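Home | Stories | Archive | Submit
4 comments | 30 shares

DRIMLOW, NIGHT SHIFT

Fault 306 again. Hildegard Schmieder heard the beep before she got her coat off. Arm stopped dead, reaching for the little rack on the table, would not go in, would not come back.

"How long?"

"60 seconds," said Ostermann. "Then it tries again. Then it stops."
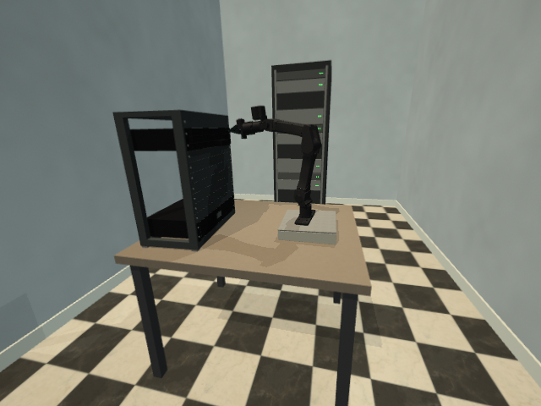 Render: Vulbridge Simulation Desk

Green lights on the tall rack behind. All fine back there, supposedly. She typed the release. Nothing. Typed it agian, slower.

"Don't put your hand in," she said.

"I wasn't."

He was. Two fingers, nearly at the rail - she had seen Heitmann do the same in September, and Heitmann still held his coffee in the left.

The beep. The retry. A jerk at the elbow, fast, and Ostermann sat down on the floor tiles like somebody had cut a string.

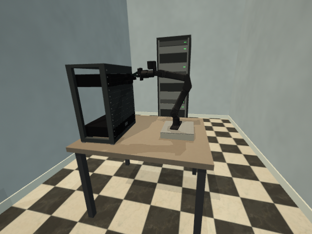 The arm at the corner of the rack, Drimlow.

"It was locked," he said. "Screen said locked."

"Screen says what Floltari told it to say."

She went for the breaker. Stiff handle, both hands. Down. The beep went on - one more, two more - and she stood there in the doorway holding teh dead switch, counting.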